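4.2 Looking after the hand-held unit

Most of what we learned about the Nanora gripper came from keeping one unit, which we called Desell, running through a long September of recording, and we would like to set it down here while we still remember it (our notebooks are not as tidy as they should be!). The routine is short. Before each session the operator wipes the casing, presses the mesh pad to feel that it sits level in its recess, and checks that the screen in front stands straight. Every 200 grasps the pad comes out and the finger screws are tightened again. Figure 3 was taken from the gripper in our front room, with the gray housing and the pad close to the lens and a colleague wearing a backpack rig at the wooden table.
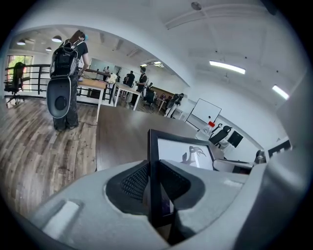 Figure 3. View from the gripper toward the front room and the tables past the archway.

Hường Trình remarked, on reading a draft of this section, that 200 was generous for the screws, and that on her own unit she would go no further than half of that before reaching for the driver. We have a good deal of sympathy with her view. Our log holds 628 grasps between the first tightening and the first real slip, but that was with light objects, and we would happily give up a few minutes each morning to be spared another afternoon spent realigning the fingers.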